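Evaluating a Hand-Held Gripper Kit for Home Data Collection
Student project report, Subramaniam, 24th January 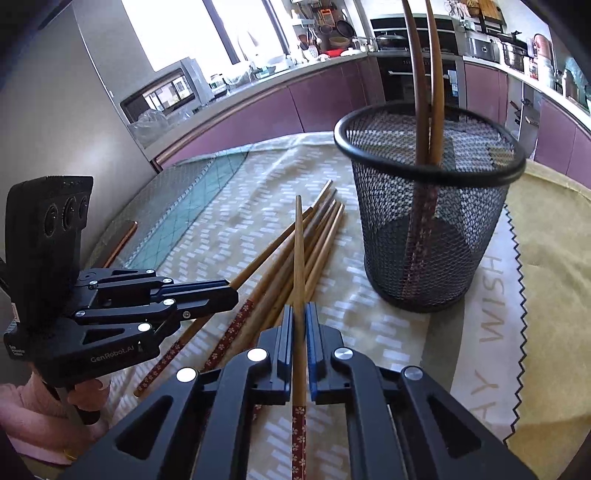
Our project reviewed a hand-held gripper kit as a way to record demonstrations of household tasks without a full robot arm. The question was whether a small student team could get usable recordings out of the kit in one semester. Most of our evaluation used a single task, picking chopsticks from a pile and standing them in a cup, and we worked at a kitchen table with one gripper in each hand. A chopstick is a hard object for this kind of tool. It is thin and tapered, and it has to be held close to upright between the two blue finger pads before it can go into the black mesh cup. The pile makes it harder, with chopsticks lying across each other and the tips bunched together.

1. Why we looked at a kit

Last year's group built their own grippers from printed parts. Their report says that most of the semester went into repairs and that the two hands never matched each other closely enough for the data to be combined. We had a budget for rental but not for purchase, so we ordered through Vestgate, a rental firm that supplies lab equipment to schools. The rental ran for 5 weeks and started in December.

2. Setup

Unpacking and first use went quickly. The printed guide covers charging and pairing but says very little about calibration. We lost an afternoon to this. The support desk at Vestgate answered by email the next morning and the fix was a setting in the recording software – the left and right units had been swapped.

Files were copied to a laptop after each session and checked with Mendar, the labeling program our department already uses. Mendar opened the video without trouble. The gripper opening data had to be converted first, and we wrote a short script for that.

3. Recording

We set a target of 400 demonstrations and reached it. Each demonstration was one chopstick moved from the table to the cup. We did them in blocks of 40 with a break between blocks, and the piles were mixed up again by hand before each block.

The first 100 were slow. People new to the kit tend to squeeze too hard, and a thin object then turns between the pads and points the wrong way. Picking near the middle of the chopstick went badly for all of us. Picking closer to the handle end worked better and we made that the rule from the second block on.

4. Problems

The weight is the main complaint. With both hands in use, wrists get tired before the end of a block. The grippers are also wide compared to a chopstick, and it is easy to push the rest of the pile while going in for one. Sunlight from a window changed the look of the video during long sessions, so later blocks were kept short.

5. Result

We used the recordings to train a small policy on the Lallar arm in our lab. It picks single chopsticks laid apart from each other. It does not yet handle a pile, and it often misses the cup opening.

We would rent the kit again for a task with larger objects. For thin ones, narrower finger pads would be worth asking about before ordering. The conversion script and the block schedule are in the project folder for next year's group.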